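Esstead Student Robotics Club
Posted 6/3/21 by the Orbán Club Pages editor

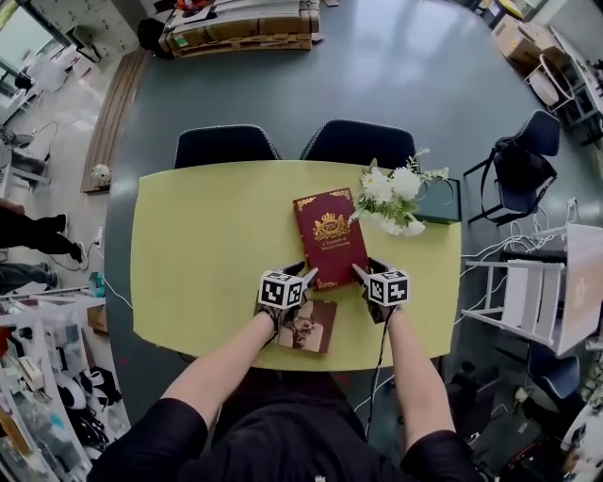

A club member at the table with gloves and wrist markers, working with two books.

The Esstead Student Robotics Club is an after-school and weekend club for young people who like building things, taking them apart again, and teaching machines to do small household jobs. It belongs to the Bretorness family of school clubs and is best known, at least among the people who follow such matters, for its Book Table project, in which members record the movements of their own hands so that a two-armed robot can learn to handle books.

History

The club began with simple wheeled robots that followed a line of tape across the floor, and for a good while that was all it did, very happily. Interest in arms and hands grew out of a school library day, when several members wondered aloud how a machine might ever manage a shelf of old hardcovers. The first trials of the Book Table were held in April, and the project soon took up most of the club's meeting time (the line followers still come out for open days, and are much loved by younger visitors).

The Book Table project

A member sits at the table wearing black gloves, with a white cube fixed at each wrist. The cubes are printed with black square patterns, a different one on every face, and software called Urkska reads them to work out where each hand is and which way it is turned. The member then carries out a short task at an ordinary pace: sliding a book over, squaring up a pile, or lifting one volume off another. Each task is known in the club as a "turn."

The books are a mixed lot. Larger hardcovers are thought to be the friendliest to begin with, while small books take more patience, especially when one lies close against another and a hand has to go in between. Members are asked to keep their sleeves clear of the cubes and to rest their hands flat before and after every turn, a habit that new people forget constantly and old hands forget nearly as often.

The club set itself a goal of 2000 turns for the school year. Of the first batch, 182 were put aside for checking by hand, a slow job generally done in pairs over snacks.

Membership and competition

Membership is open to all students at Esstead, and no programming experience is needed. New members spend 2 meetings watching and helping before they put on the gloves. The club enters the yearly Bretorness Open with a team of seven, in the home tasks class.

Filed under: Clubs and Societies > Student Robotics > Esstead

Comments (3)

gluegunmom: My daughter joined this spring and now arranges our bookcase in "turns." Lovely to read some of the history!

tapeline_fan: Please bring the line followers to the next open day, my little brother asks every week.

R. from Bretorness: Do the gloves come in a small size? Mine were always slipping at the fingertips.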